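Module 4: Packaging and the Household - Handout for Session 6

Tutor: Heather Doolan. Seminar groups: Akinyi Gachanja and Takeshi Koyama.

## 4.1 Purpose of the session

This session considers how goods are wrapped, carried and stored between the shop and the home. Students should arrive having read the chapter on shop counters in the module reader. The lecture takes the retailer's point of view first and the household's second, as the two do not always agree on what a package is for.

By the end of the session students are expected to be able to distinguish between primary, secondary and transit packaging, and to discuss a given item in terms of protection, information and reuse.

## 4.2 Terms used in this module

**Primary packaging** is the layer in direct contact with the goods. A jam jar and a bread wrapper both belong here.

**Secondary packaging** groups several primary units for display or sale, such as a sleeve around tins.

**Transit packaging** is removed before goods reach the shelf. Pallet wrap and outer cartons are the usual cases.

**Carrier** is used in this module for anything the customer takes away that was not packed by the maker. Some writers treat carriers as packaging and some do not. Essays may follow either practice, provided the choice is stated in the opening paragraph.

## 4.3 Flexible materials

Paper was the ordinary wrapping of the grocer's counter for a long period. It was cheap, it could be folded to fit any quantity, and it told the customer very little about what was inside. Clear film changed the last of these points. Goods could be inspected without being handled, and the shopkeeper lost part of his role as the person who vouched for quality.
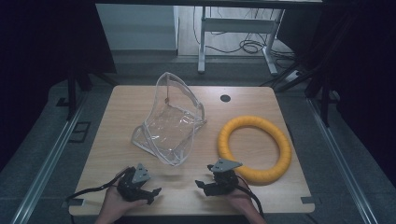
Thicker clear plastics followed a different path from thin film. They hold a shape to some degree, they can be opened and closed many times, and households tend to keep them after the first contents have gone. Kimie Oshima's study of kitchen cupboards in the town of Wollden is the set reading on this point. She visited 100 homes and asked residents to empty one cupboard of their choice. Bags kept "in case" took up more room than any other class of container, and few residents could say what a particular bag had first held.

Students should note the limits of the study. The residents chose the cupboard, and all visits took place in April, when several homes were being cleaned.

## 4.4 Wear and the second life of materials

A package designed for one journey may be used for many. The signs of this are familiar: creases turn white, edges fray, and surface layers lift from whatever they were fixed to. Mayu Kawaguchi proposes that wear should be recorded in the same way as a maker's mark, as evidence of use. Her scheme has 6 grades, from "as sold" to "held together by its contents", and is printed in full at the back of the reader.

The scheme has been criticised for mixing the condition of the material with the condition of its fastenings. A sound bag with a broken zip is hard to place. Kawaguchi accepts the point in her later paper and suggests that two grades be given where necessary.
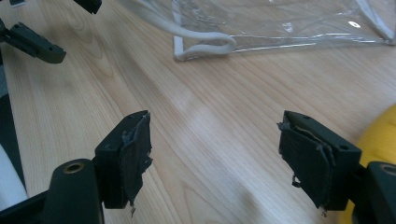 *Figure 2. Worn pads: frayed edges and lifted material.*

The same approach may be applied to objects other than packaging, and students have in past years graded door mats, oven gloves and the handles of tools. Photographs are acceptable as evidence if the grade is argued in the text.

## 4.5 Seminar task

Each student should bring one kept container from home. Food residue should be removed beforehand. In pairs, students will:

1. Name the type of packaging, using the terms in 4.2.
2. Give a grade on the Kawaguchi scheme.
3. Compare their grades and record any disagreement.

Groups led by Mr Koyama will meet in the Overo Room. Ms Gachanja's groups remain in the lecture theatre.

## 4.6 Assessed essay

Length: 2000 words, excluding references. Choose one title.

- "The customer wraps nothing and keeps everything." Discuss with reference to Oshima.
- Does clear packaging inform the buyer?
- Assess the value of wear as evidence in the study of household goods.

Essays are to be handed in at the Schnyder Building office by 4 pm on the closing date shown in the module calendar. Requests for more time should be made to Ms Doolan in writing before that date.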